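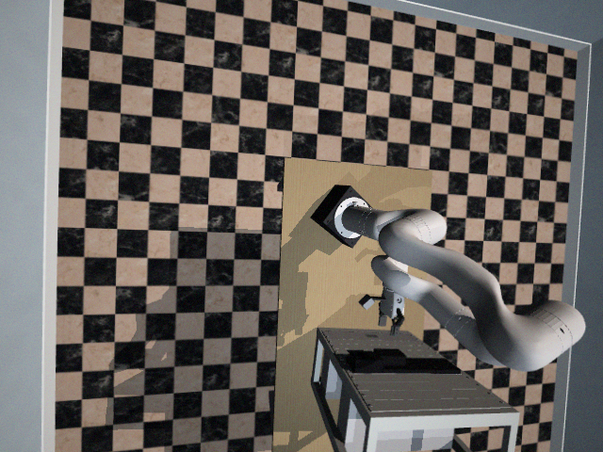 Aranka Hajdu thinks the buzz on the Veres trumpet is the second valve and wants it pulled again before we touch anything else. I'm less sure. It buzzes on open notes too, mostly G on the staff, and a valve fault shouldn't do that.

May, bench notes, Veres horn (1920, silver plate, two old patches on the bell bow).

Pulled second valve anyway. Felt is hard, cork fine. New felt in. No change.

Checked braces. Lower one between bell and leadpipe is loose at one foot. Pressed it with a thumb while Aranka played long tones, and the buzz went away on G but not on the A above. So probably two things.

Tuning slide is tight. Soaked it overnight, then 21 minutes in the warm bath, and it moved a little. Leave the torch off it for now.
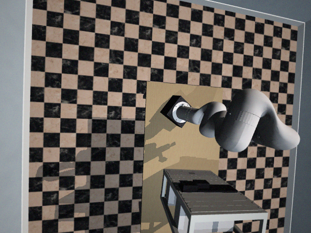 Page last changed: May, 4:40 pm

Resoldered the brace foot. G is clean at 60 bpm long tones, soft and loud. A still has a trace. Next: water key spring, then the Skestton mouthpiece, which rocks slightly in the receiver. Try the Cellau one against it.

Kenemier quintet want the horn back for their club date.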